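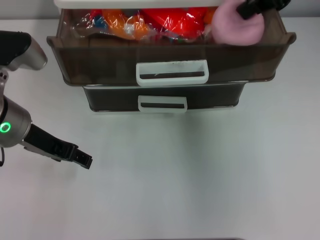 Two-tier drawer unit, smoky plastic, top drawer out.

Ernincombe Home & Household Board > Paper, Files and Other Grief
Thread: How long do you really keep household paperwork?

themis_liapis
Posted March 22, 2024

My filing system is a drawer. When the drawer gets full I buy another drawer. My sister says this is not a system, and she has asked me to get my papers in order before I move to Peltham in September.

I've been reading up, and every article says something different. Keep tax stuff three years. Keep it seven. Keep it forever and be buried with it. What do normal people do with utility bills, old insurance policies, warranty cards and the manual for a blender that left us years ago?

Looking for an actual routine from someone who has kept it up longer than a weekend.

Themis Liapis

gravyboat
Utility bills: 12 months, then out. I've never once needed an older one, and I've had some real arguments with the water company. The one time it mattered they sent me a copy before I'd found my own.

Old insurance policies I hang on to. Everything else can take its chances.

pencil_skirt_dad
Strong disagree with gravyboat. I keep all of it. In my last house the sewer line turned into a dispute about when it had been replaced, and what ended it was a carbon copy from the previous owner, in handwriting that looked like a seismograph. If she'd been a "12 months, then out" person I'd have paid for that pipe.

gravyboat
A sewer repair isn't a utility bill. Anything done to the house stays with the house. I'm talking about what you paid for electricity in a month you can't remember.

pencil_skirt_dad
You say that now.

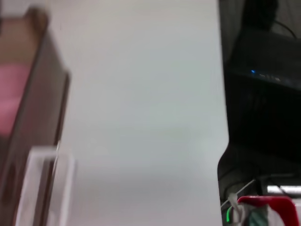 Something brown and blurry, with something see-through, maybe plastic, in front of it.

marrowfat
I use the Bühler method, so called because my old boss Bühler did it and wouldn't shut up about it. One box. New paper goes in the front. Once a year you pull from the back until you hit something that scares you, and you stop there. No folders, no tabs, no color coding.

Finding things is terrible, I'll admit. But you only need to find something maybe twice a year, and I was spending more time than that making tabs.

oblique_hat
This is the worst advice I've read here and I was around for the vinegar thread.

How do you find a birth certificate in one box?

marrowfat
Birth certificates are in the freezer bag with the passports, like everybody's.

oblique_hat
Like everybody's??

themis_liapis
Mine is in the drawer. Probably. I'm starting to see what my sister means.

Has anyone tried Endex? A guy at work swears by it. You scan everything and it sorts it for you, but it's $59 a year and I'd still have to do the scanning, which seems to be the part I object to.

oblique_hat
I used Endex for 2 years. The sorting is fine for bills. It filed my father's discharge papers under "Appliances," and I never found out why. I went back to a plain folder on the computer with the year in the name, backed up in two places. Costs me nothing, and when something gets filed wrong at least I know who to blame.

Whatever you scan, keep the originals of anything with a raised seal or a real signature. Deeds, wills, titles, marriage and divorce (both, if you've had both).
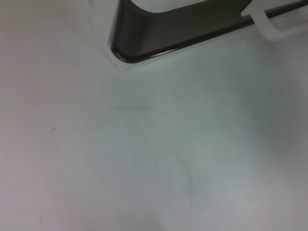 White and smooth, very close up.

pencil_skirt_dad
Scans are fine until the drive dies. Paper doesn't need a password.

gravyboat
Paper needs a dry basement, and you've posted about your basement.

pencil_skirt_dad
That was one time and it was mostly Christmas cards.

lurking_linda
First post, hi all! I did my mother's papers after she moved in with us and can I just say, whatever you decide, write it down somewhere for the person who has to deal with it after you. Mom had everything (and I mean everything, gas receipts, a parking ticket from a state she swears she's never been to) but the one page with her account list was folded inside a cookbook. Under brisket. I only found it when I went to make brisket!

marrowfat
Was it good brisket

lurking_linda
It was dry.

themis_liapis
OK, plan so far. Bills go after a year. House stuff stays, even if gravyboat and pencil never make up. Taxes I'll ask the woman who does mine, and she'll sigh at me. Seals and signatures in a freezer bag, apparently. Blender manual goes tonight.

pencil_skirt_dad
Keep the blender manual.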